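NARNWOOD - Adhiambo Kirui will not play for Narnwood again this season unless the club changes its mind about a fine she says she does not owe, the midfielder said Sunday.

Kirui, 27, was left out of the squad for the third match in a row after missing two team meals and a sponsor's dinner in January. The club fined her a week's pay. She told reporters outside the Savchuk Ground that she had permission to be away all three times and has the text messages to prove it.

"I'm fit, I train every day and I want to play," Kirui said. "But I'm not going to sign a letter that says I did something I didn't do."

Head coach Paweena Thaweesak said the door is open. She said team rules on meals and travel were agreed to by the players before the season and apply to everyone on the roster.

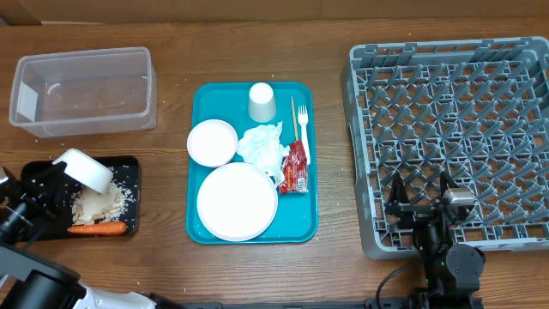

Rice scraps on a black tray, beside a cafeteria tray and a dish rack.

"Adhiambo is one of our best players, and I've told her that," Thaweesak said. "She can be back in the team this week. It's a letter and a fine, and then it's over."

Narnwood has lost two of the three games Kirui has missed and dropped to sixth in the table. The team drew 1-1 with Pumemetti on Sunday in front of a crowd of just over 2,000, with a late header saving a point.

Kirui joined the club four seasons ago and has played 54 league games, scoring 11 goals. Her contract runs through next season. Her agent said other clubs have been in touch but did not name them.

The players' union said it has written to Narnwood asking for a meeting. The club confirmed it had received the letter and said it would reply in the next few days.

Some supporters have taken Kirui's side. A petition asking the club to drop the fine had 419 signatures by Sunday evening, and a banner with her number was hung behind the north goal for most of the second half.

Narnwood plays at Plurker next, with kickoff at 3 p.m.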